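Notes for the Risosar talk, Saturday, August 29, 2020

Slot is 30 minutes. Aim to stop talking at 22 and leave the rest for questions.

1. Opening

Thank the organisers, check the back row can hear me. Say straight off: I don't work for Nuvby, I paid for my own licence, and I've been having a ball with it since July.

Ask for hands up – who has tried a robot simulator and given up on the install? (Expect plenty. I was one of them!)

2. What you get in the kit

Nuvby is a two-arm simulator with ready-made rooms. You choose a room, scatter your objects, and drive the arms yourself or let your own code do it. The room pack I use most is called Fundcombe, and it's a proper lived-in sort of place, with pictures on the wall and a door standing open to the next room.

Put the slide up and give people a moment to look around it.

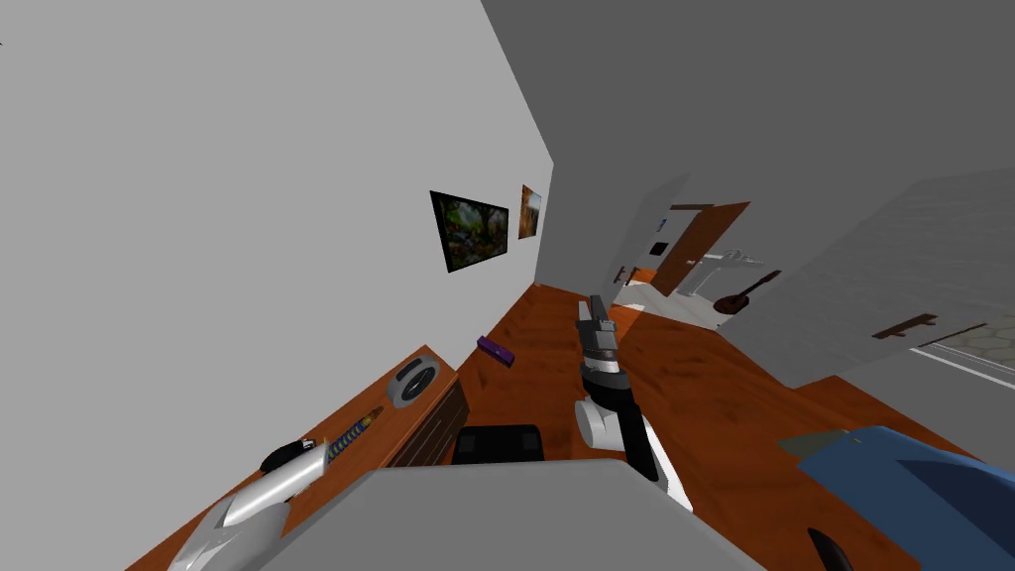
3. Why I like the clutter

Point out the screwdriver-looking tool on the counter, with the blue and yellow handle. Small, skinny things lying at an angle are my favourite test for a two-fingered gripper. Then the little purple block down on the floor by the wall, which asks for a very different reach.

Mention the mandolin! I have no plans for it, but I love that somebody modelled one.

4. What it did for me

Six evenings from install to a pick script I was happy with. Moving things to new spots takes seconds, and so does starting over after a bad run (I had lots of bad runs).

5. Grumbles

The manual is thin on camera settings. My older laptop crawls with both arms going. Ferreira, the add-on for recording runs, costs extra, and I reckon it should be in the box.

6. Demo, then questions

Load the saved room before the talk, not during. Laptop on mains power. If the demo freezes, go back to the slide and take questions from there.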